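How do I stop a heathered knit from pilling and losing its color?

Posted by drondatero_kim

I bought two sweaters at the end of winter, same maker (Skamomwood), one gray and one dark red. Both are a cotton and acrylic blend. The gray one has been washed maybe five times and it already has pills under the arms and the color looks dusty. I haven't washed the red one yet and I'd like it to go better. The label says machine wash cold, tumble dry low, nothing else. I have a top loader with an agitator and we have hard water. Should I be hand washing these? And is there any way to get the gray one back to how it was?

3 replies

Yhon Castaño

You don't have to hand wash a cotton and acrylic blend, but the agitator is doing you no favors. Pills come from rubbing, and the sweater rubs against itself, the other clothes and the post in the middle of the tub. Turn it inside out, put it in a mesh bag, use the delicate cycle and keep jeans and towels out of that load. Cold water, half the detergent you normally use.

The dusty look may not be lost dye at all. With hard water you get mineral and soap residue sitting on the fibers, and it shows more on dark yarn. Run the gray one through a second rinse with no detergent before you decide it has faded. For the pills, use a battery fabric shaver on a flat table and go lightly. Skip the dryer - acrylic gets fuzzy in there even on low.

taipe_laundry

just buy wool

Finow58

Agree with most of the first reply, though I would wash the red one by itself the first time. Red dye can run.

Drying is where I went wrong for years. A knit left in a heap dries slowly in the folds and keeps the creases.
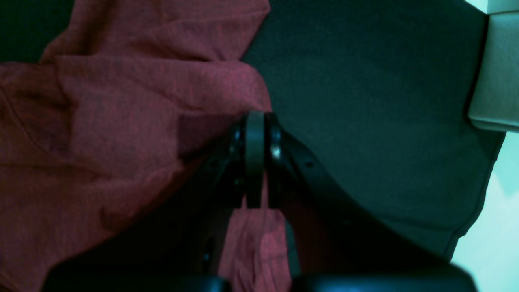 Heathered yarn is spun from fibers of more than one shade, so small changes in color are hard to judge until the piece is lying flat. Look at the maroon cloth in my photo: the part tucked under itself near the middle looks almost brown, and the rest is plainly red. It would be easy to take a shadow like that for a stain or a faded patch. Smooth your gray sweater out by a window and check it again before you try any color restorer. Then dry it flat on a towel, and flip it once when the top side feels dry.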